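Jersey Care FAQ

Can I wash a basketball jersey with everything else?
I wouldn't! I own 77 of them (yes, I finally counted) and the red ones always go in with other reds, inside out, on cold. White trim and red dye are not friends.

What about the big letters on the chest?
Keep them away from heat. I skip the dryer completely and lay each jersey flat, usually on the gray bench in my spare room with an old towel under it if the shirt is still damp.

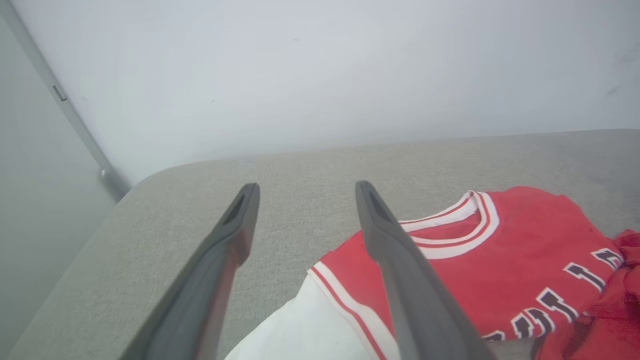

Once it's dry I smooth the collar with my hands, then fold the sides in behind the letters so the crease doesn't run through them. Armhole trim likes to curl, so give that a little tug too.

Can I iron one?
Inside out, low setting, thin cloth in between - and go around the lettering. I rushed one back in June and I'm still mad about it.

Hangers or a drawer?
Drawer for me. Heavy lettering pulls on the shoulders after a while.

Do you sell any?
Now and then, at the Bitton swap. Next one is 17th October, tables open at 430 Dawber Road. Come say hi!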